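The toaster oven lady of Aliyu Street, on crumbs, covers and why she gave up on the big oven

Small kitchens series, part 2

She's got the kettle on before I'm through the door. Tiny place, one bench, a window over the sink. She asked me not to use her name, fine, the neighbours all know anyway.

"I haven't turned the big oven on since August," she says. "It's full of baking trays now. It's a cupboard."

What replaced it is a benchtop toaster oven. She does everything in it. Scones, half a chook, cheese on toast for the grandkids, a lasagne if she uses the short dish. The old stove took forever to heat and she was cooking for one most nights, so what was the point.

Did she save any money? Shrug. "Bit. I didn't do it for the bill. I did it for my back. I don't bend down any more."

The cover was her sister's idea. Black fabric, so it doesn't show the splatters. She's had words with people about it. "You take it off before you switch on. Right off, over the chair, well away. I've said it to every kid who's come through here." She bought the fabric at Waneo, the remnant bin, and had enough left for the mixer.

And the letters. Foam ones, all colours, the kind kids stick on the side of the bath. They came in a tub of 50 from Jekevar and she reckons half of those are under the fridge by now.

"They don't spell anything. People stand there trying to read it. The little one just likes the M."

Do they stay on? "On the fabric they do all right. You press them flat. If one drops off it goes in the drawer and somebody puts it back on crooked."

On to cleaning, which is what I'd come for. She's strict. Unplug it, wait till it's stone cold, door all the way down. Crumbs first, dry, with a pastry brush. Then a cloth with warm water and a drop of dish soap, wrung out hard. She won't use spray in there. "You'd be eating it."

The side walls are the fiddly bit, she says, on any of them with slots. An old toothbrush, brushing downwards so the bits fall where you can get at them. Never poke at the elements. Knobs get a wipe with a barely damp cloth, and thats it.

How often? "Proper clean, every second week. Crumbs, whenever I smell them."

She used to wrap the crumb tray in foil and stopped after a woman at the Tralen swap shop told her off about it, something to do with heat. She went home and read the booklet, and the booklet said the same. Still a bit annoyed.

I asked what she'd tell someone buying thier first one. Measure the bench, she says. Then measure your favourite dish, handles included, and take the tape to the shop with you. "I bought a lovely blue dish and it wouldn't go in. Handles. It's got lemons in it now."

She'd also want a door that drops right down and knobs she can turn with floury hands. No touchscreens.

The timer on the scones went off about then and we stopped for a bit. Jam, no cream, she'd run out.

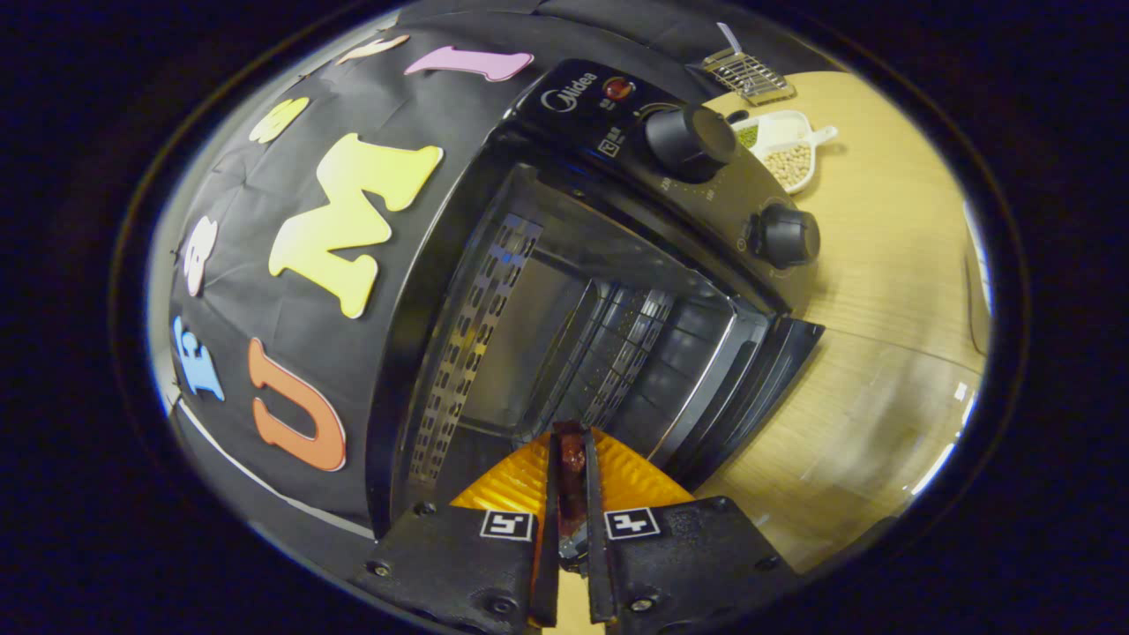
She sent me off with four in a paper bag and the recipe on the back of an envelope. Self-raising flour, cream, lemonade, hot oven, don't muck about with the dough. I'll type it up for next time if I can read her writing.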